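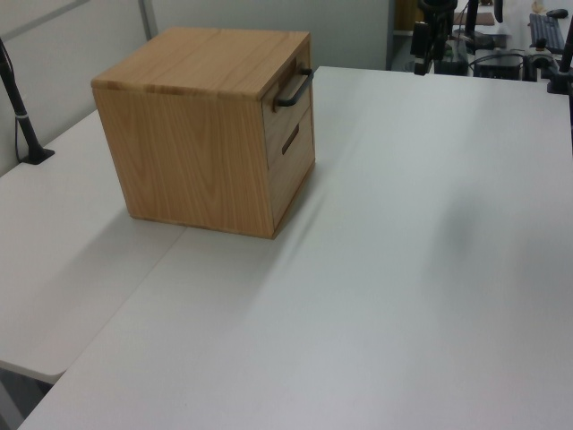
# Product review: Nindell two-drawer desk cabinet

The Nindell is a small, nearly cubic cabinet intended to stand on a desk or worktable. It has two drawers, one above the other, and no doors or open shelves. Our office was asked to recommend a storage unit for shared tables, and the Nindell was the second of two models examined. The first, the Grumeck, was covered in September.

**Construction and finish**

The cabinet has a light oak finish with a warm honey tone. The grain is lively, with darker streaks in places, and faint seams can be found on the top on close inspection. Staff who prefer an even, painted surface may find it busy. On the drawer fronts the grain runs horizontally, while on the plain side panel it runs vertically, and the two meet without looking mismatched.

Both drawer fronts sit flush with the surrounding frame, and the gap between them is thin. Our unit arrived assembled and square. It did not rock on any table where it was placed.

**Drawers**

The upper drawer is the shorter of the two and has a black metal bar handle set near its top edge. The lower drawer is taller and opens by a narrow slot cut into the front. Opinions differed on this arrangement. The bar handle is easy to find without looking, and every member of staff who used it was satisfied. The slot keeps the front of the lower drawer clear, but it admits only the fingertips, and two colleagues with larger hands reported that a full drawer was awkward to start.

We would have preferred the same handle on both drawers. The manufacturer, Sundqvist, confirmed in writing that a second handle is not offered as an accessory.
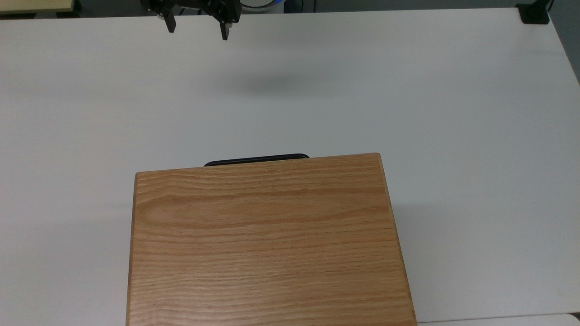
**Office of Furnishings and Supply -- Workroom Review Group**

**Use of the top surface**

The top is flat and has no raised lip. It served well as a stand for a desk lamp, a tape dispenser and a tray of forms. Round items such as pencils will roll off if the table is bumped, and departments that expect to keep loose supplies there should add a shallow tray.

The streaked grain hides dust better than the white tabletops in our workrooms do. A dry cloth was enough for weekly cleaning. One cup ring was left overnight as a trial and came away with a damp cloth, leaving no mark that we could find.

**Durability**

Each drawer was opened and closed 2000 times by hand over the review period, with staff taking turns and keeping a tally sheet. The upper drawer showed no change. The lower drawer became slightly stiffer toward the end -- a little wax on the runners corrected this. The handle did not loosen.

**Comparison with the Grumeck**

The Grumeck costs less and is lighter to carry between rooms. Its drawers, however, stick in humid weather, and its single size of drawer leaves no good place for taller items such as staplers and bottles of glue. The deeper lower drawer of the Nindell settles that point in its favor.

**Recommendation**

The Nindell is approved for purchase for shared tables. It is not recommended for reception counters, where a locking unit is required. Departments should order through the Zusari catalog and allow time for delivery. Questions about existing orders may be directed to Emília Krajčí.

Reviewed January 12, 2019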